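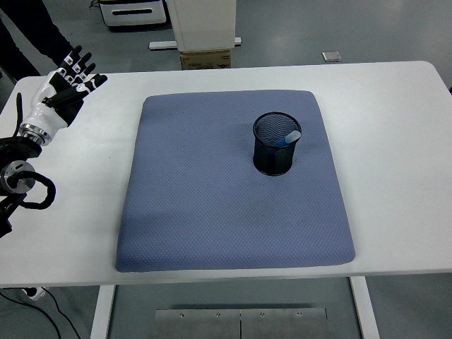
One tenant wrote in to say the hot desk pass ought to roll over if you don't use it up, and a few others have asked the same. So, the answers, all in one place.

Print this page | E-mail this page

Do unused days roll over?
Yes, one month only. May days are good through the end of June, then gone.

How many days on the basic pass?
4 a month. Need more? Buy singles at the front desk or in the Justgate app.

Where do I sit?
Any open desk on the Clidwood side. Nadar side is fixed desks, those are rented by the month, please don't sit there even if it looks free.

Can I leave my stuff overnight?
No. Desks get cleared at 8 pm. Lockers by the stairs, bring your own lock.

What's the door code?
We don't post it. It's in your welcome e-mail. Check spam first, then call, ext. 1214.

Printing?
Included up to 2000 pages a year, black and white. Color is extra. Printer jams alot on heavy paper so use the tray on the side.

Guests?
One at a time, two hours, sign them in. Meeting rooms are seperate, book ahead.

Is there parking?
Street only. Nuvstead members can use the back lot after 5 pm.

How do I cancel?
E-mail us before the 1st. After that you're billed for the month. No refunds on part months, sorry.

I switched from fixed to hot desk, do I keep my mailbox?
Yes, same number. Small fee. Ask.

Wifi dropped, who do I tell?
Same extension as above. Try the guest network meanwhile.

Shares: 4 | Comments (1)
Print this page | E-mail this page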